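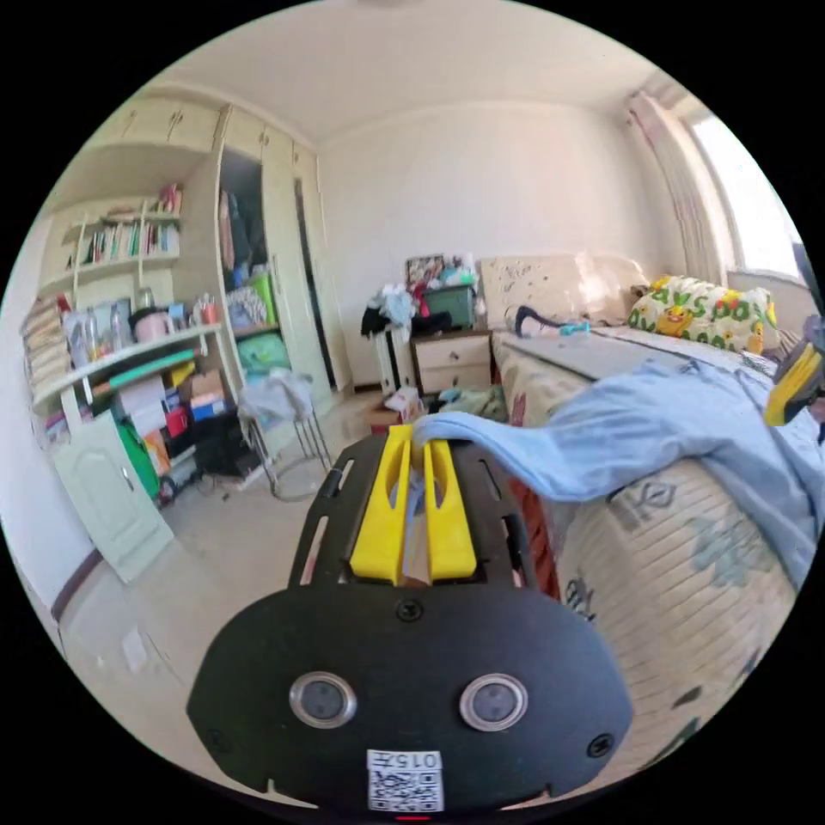
Search the forum
Advanced

Gripper fingers slip on thin fabric

dcorreia: Second hand-held unit is assembled. Yellow fingers, 2 mm pads. Thin cloth still creeps once both grippers pull.

nele_l: Pads are too hard. Go to 3 mm, softer grade.

dcorreia: Tried that — the tips splay.

finnsp: Disagree with Nele. Stiffen the linkage first.

We use cookies. Accept | Settings

Comments (2)

yyao: Same creep on mine.

marloes_s: Which screws in the base plate?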